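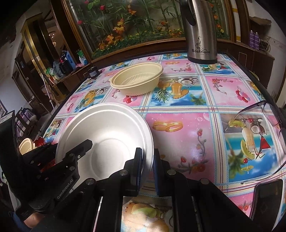 Kedgate table covers come off a 10-yard roll, and we love how easy they are to live with! Lay one over the kitchen table, smooth it out from the middle, and trim the ends with regular scissors (no hemming). Crumbs and jam wipe away with a damp cloth. Our favorite pattern is still the big panels in pink, blue and grey with cream bands between them, and a plain white bowl looks so good sitting on it.

Backing: soft felt
Patterns in stock: 7
Item no.: 372
Price per yard: $9.65

Please use a trivet under hot pans, and roll the cover up for storage so it doesn't crease. If yours arrives with fold lines, an hour in a warm room usually relaxes them. The Drorska range has the same backing in solid colors, and it's great for craft tables too! New patterns arrive in November.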